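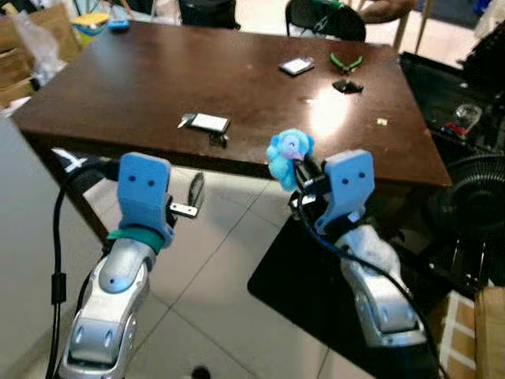
Wednesday, 7.10 am. Slab temperature in the garage 9 degrees at the door, 11 at the back wall. Damp meter gave the same reading at all three marks as it did on Monday's check, so I am treating the slab as stable and going ahead.

State of the cracks before work. A runs from the drain gulley to the left-hand door post, hairline for most of its length and opening to 2 mm near the post. B crosses the bay where the car's front wheels stand. C is the short one by the step and has not changed since I pencilled its ends in October. A and B have both gone past their pencil marks, A by 16 mm, B by 44 mm. The two sides of B are still level with each other. I laid the long straight edge across it in four places and could not get the thinnest feeler under.

Vitória Antunes from Bradard arrived at 8.20 with one other fitter and the grinder. She had read my letter, which saved time. Her view is that B is shrinkage that was never given a proper joint to follow, and that the original contractor, Rurholm, cut the joints too late or too shallow. I measured one of the saw cuts with a depth gauge afterwards and got 20 mm. The slab is 100 mm. A quarter of the depth is the figure I have always seen quoted, so the cut is 5 mm short. Too shallow, then. Whether also too late there is no way of telling now.

Method, for my own record:

Chased out A and B to a V, vacuumed, then vacuumed again. C left alone at my request, as I want one untouched crack to compare against.
Primer by brush. Left until tacky, 25 minutes.
Two-part filler in two passes, the second slightly proud.
Ground flush at 1.45 pm.
Thin coat of the grey sealer over the wheel bay only.

The filler is one Bradard buy in from Plorgate. I asked for the data sheet and was given it, four pages, no argument. Foot traffic after 12 hours, vehicles after 72. Those times are for 20 degrees, and the garage is nowhere near that. Vitória said to double them. I will double the first and leave the car out for a full week.

Cost. Original quotation for cutting out and relaying the bay was 1,450, from Brandão, back in the summer. Bradard's repair is being done at no charge for labour, and I pay for the filler only. I did not expect that. Their guarantee covers the coating and says in plain words that it does not cover movement in the concrete beneath, and the concrete was not their job in the first place. I had written to ask for a price, with no complaint in it. Must write again to say thank you, and put in the letter that the dust was kept down and the doors were left as found.

One fault to note. At the gulley end of A the filler has sunk below the surface by a small amount over a length of a hand's width. I noticed it at 3 pm with the torch held low. Rang, and was told it was likely air coming out of the chase, and that they will top it up when they come back to look at the sealer. No date fixed. I have put a chalk ring round it.

Also the drain. With the grating off I poured in one bucket and timed it: clear in 14 seconds. No backing up. So the damp at the left-hand post in November did not come from there. The next thing to check is the door seal, which is flattened on that side and lets daylight through at the corner. Replacement is sold by the metre. Need 2.5 m, will buy 3.

New pencil marks made at both ends of A and B, beyond the filler, with the month written beside them (December). Shall read them again at the end of January and then after the first warm spell, when B ought to close a little if she is right about it.

Car on the road. Windscreen cover found in the loft, one strap missing, tied with cord.

6.40 pm. Slab 8 degrees at the door, 11 at the back. Filler hard to the fingernail on B, still takes a mark on A.

3 comments
Share 2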